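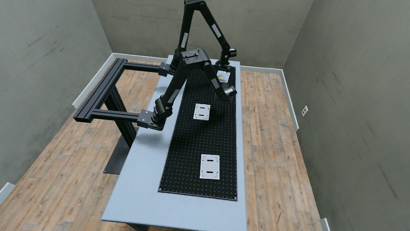 Section 4. Comparing two grippers on the twin-arm bench

If you've got this far, both arms are on their crossbars, the controller is talking to them and you have run the simulator at least once. Well done, that really is the fiddly part! This section takes you through a fair side-by-side trial of two sets of fingers, first in the simulator and later (if you like what you find) on your own bench. The method was worked out by Akua Aryee at our Stastthorpe workshop, and we still use it more or less as she wrote it down.

Throughout this section we call the two finger sets Gokeo and Apaza, after the names you will find in the Tools menu. Gokeo is the slimmer pair and Apaza is the broader one.

Before you start

Save your current layout under a new name. The trial writes over the plate positions, and it's a nuisance to put them back by hand.

4.1 Setting up the trial

1. Open the Urnutum panel and choose New comparison.
2. Load the bench layout with the perforated board and three white plates. Leave the plates where they load, even if one looks a shade crooked to you. A slight turn is part of the test.
3. Pick Gokeo for both arms. Please don't put one kind on each arm to save time, tempting as it is, as the two arms reach the board from different places and you would end up comparing the arms as well.
4. Set the closing force limit to 400 and the opening delay to 500 milliseconds. The force figure is in controller units, so don't go looking for newtons.
5. Choose the test piece. Start with the small yellow one, then move on to something thin and bendy once you are happy.
6. Press Home and let both arms settle before you go any further.

Note: If the far arm stops short when homing, open Joint limits and check that the elbow is allowed its full height. It needs to fold up quite steeply to get down over the last plate.

4.2 Running it

7. Set the number of attempts to 464. It's an odd-looking number, we know, but it is the length of the stored list of starting positions, and going through the whole list gives each finger set the same work.
8. Press Run. Go and put the kettle on, as it takes a little while on an ordinary computer.
9. When it finishes, save the log, change both arms to Apaza and run the same list again.

Caution: Don't alter the force limit between the two runs. If you must change it, throw the first log away and begin again from step 3.

4.3 Looking through the wrist cameras

The log will tell you how many grips held, but it's well worth opening the wrist view too and stepping through a few of the grips that were marked as doubtful. The wide lens bends everything towards the rim, so judge the fingers by what you see near the middle.

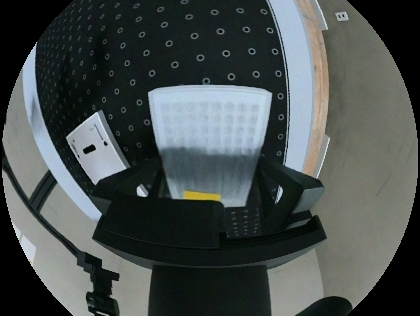

Can I use different force limits for the two finger sets?
Keep them the same for your first comparison, so that the logs can be set side by side. Afterwards you're welcome to tune each set separately, and the panel will store up to 2000 saved runs, so there's plenty of room to experiment.

4.4 Saving your results

10. Choose Export and tick both logs.
11. Write the name of the finger set in the notes box. The file name only carries the run number.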